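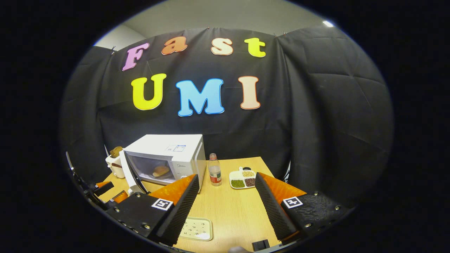

Wasiston, 06/07/2018

Dear list,

the report from the open day is a little late, sorry. The Mahuika hall had some 195 visitors between morning and closing, more than in February.

On Friday a member wrote:

> Was the kitchen table shown again? I could not come. Also, did visitors
> hold the gripper themselves, or was it only the Kuvmont people?
> And is the trip from Evum worth it for the next one?

Yes, the kitchen table was there, in front of the black curtain with the big foam letters, "Fast" and under it "UMI". On the table were a microwave with a bread roll inside, a toaster, a bottle and a divided tray with mung beans, red beans and soybeans. The small white tray stood nearest to the person with the gripper.

Visitors could hold it themselves. Each turn was 60 seconds, and the line was long after lunch. My own turn was not very good — I was too careful with the roll and the time was over. The children were faster than most of us.

The short talk was in room 607. I found it useful, but the speaker went quickly through the part on the markers on the fingers, and I could not write everything down. If somebody has better notes, please send them to the list.

From Evum I would say yes, if you can share a car. Parking is behind the hall and costs 700 for the day, coins only.

Best regards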